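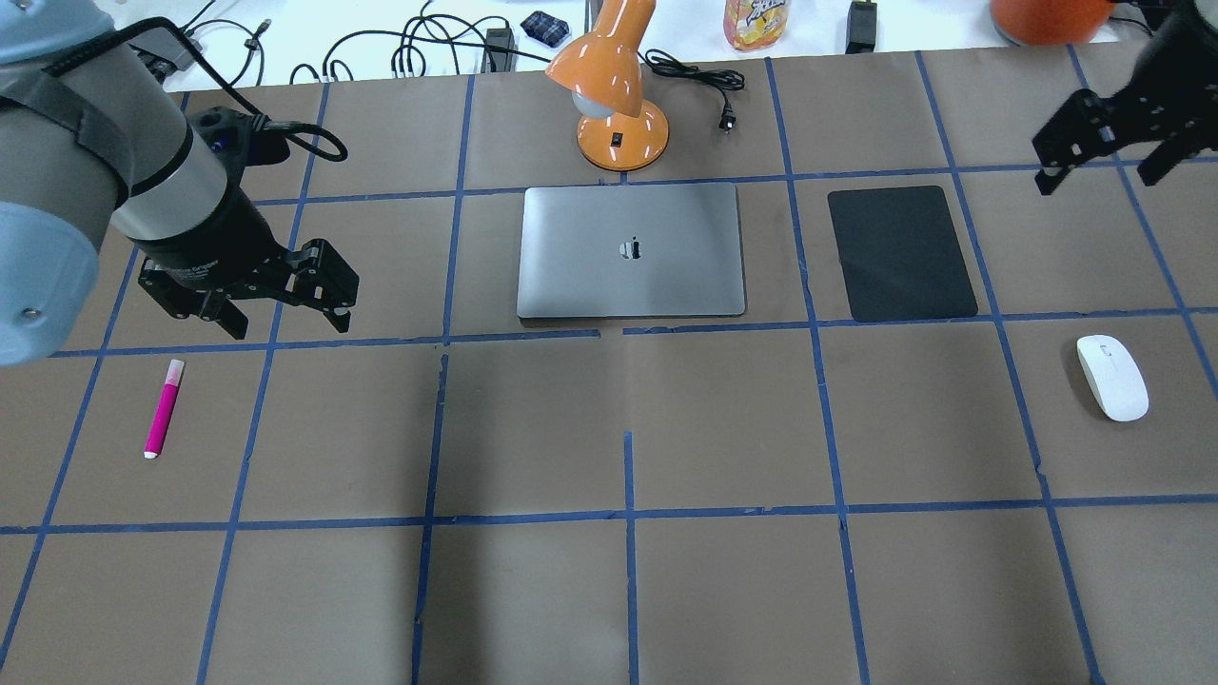

## About us

Stommont is a small automation school in Danudley. 4 teachers, one long hallway, a lot of tape. We run evening and daytime courses for people who want to work with robots and haven't yet. Some come from warehouses, some from kitchens, a few straight out of high school.

Rosaire Girard started the place with a rented bay and one bench. Now it's 1,180 square feet and we are out of shelves again.

### Open day

Every November we open the doors, 600 visitors last time. Free, no sign up. Come in by the Grasitz Street side, the front door sticks. Doors at 10 a.m., last demo at 4.

What's on:

- two-arm table demo, all day, Tyson Sandhu and Sumeya Ayele
- wiring bench, bring nothing, we have gloves
- course talk with Colleen Thibodeau at noon and again at 2
- coffee in the hall till it's gone 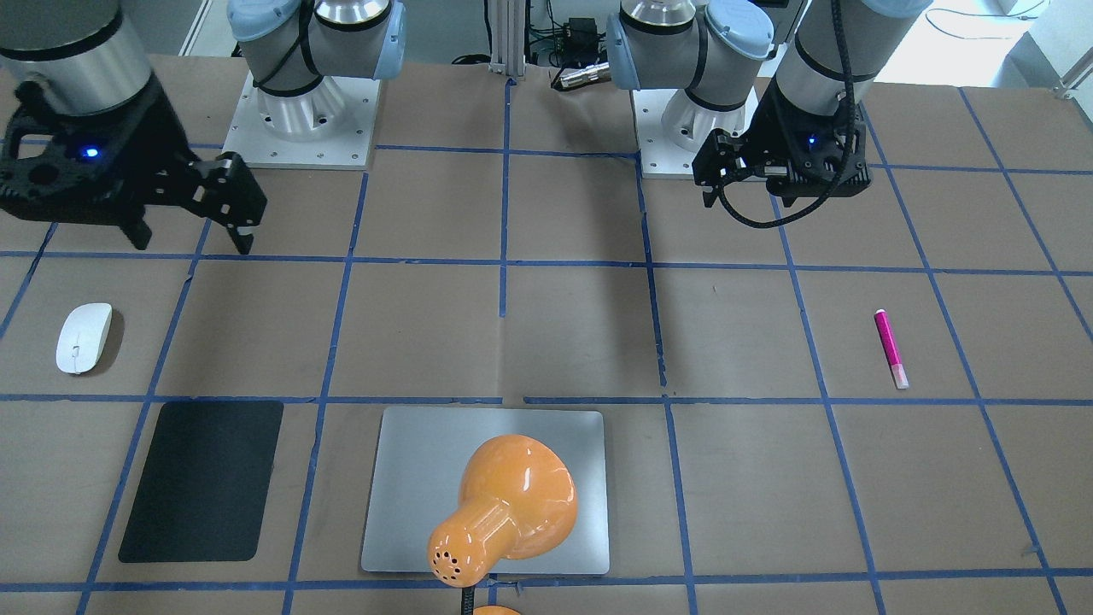

The table demo is the one people ask about so a few words on it. Both arms work over the same sheet of brown paper, and the blue tape marks it off into cells, which makes it easy to talk about where a thing is and where it should end up. We like plain stuff for this. A computer mouse, a pink marker, the orange lamp. Small things and awkward things together, becuase a lamp shade is a very different grip problem from a marker and visitors get that right away. Tyson does the talking, Sumeya runs the arms. Ask her anything, she likes the hard ones.

Kids welcome. Please keep them behind the line on the floor.
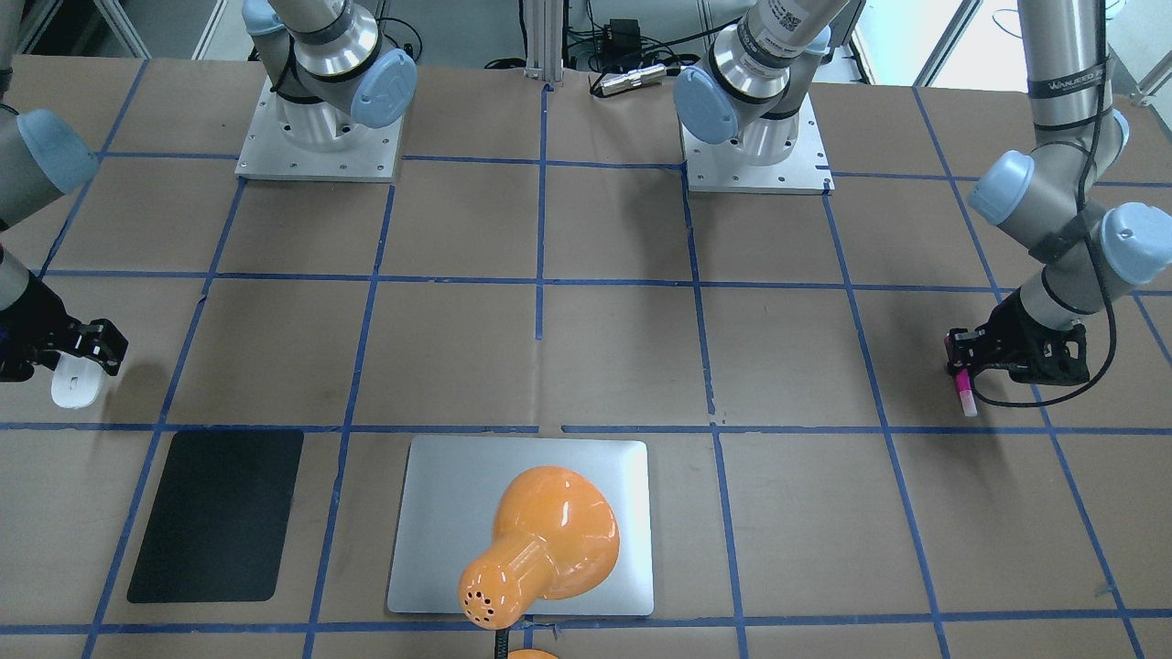

After the demo you can stay and talk to students. They're the best ones to ask about workload (it's real, plan on homework) and about what the first month feels like. Darcy Robichaud handles the job placement side and will be at the desk by the stairs with the employer list.

### Courses and money

Intro course is $200, materials included. Longer certificate starts in the new year, price on request. The Desjardins bursary covers the intro fee for anybody between jobs, one page form, ask Colleen.

### Visiting another time

Groups and school classes by appointment, mornings are best. Call the office or just knock, somebody is usualy in by 8. Parking out back, not in front of the bakery please.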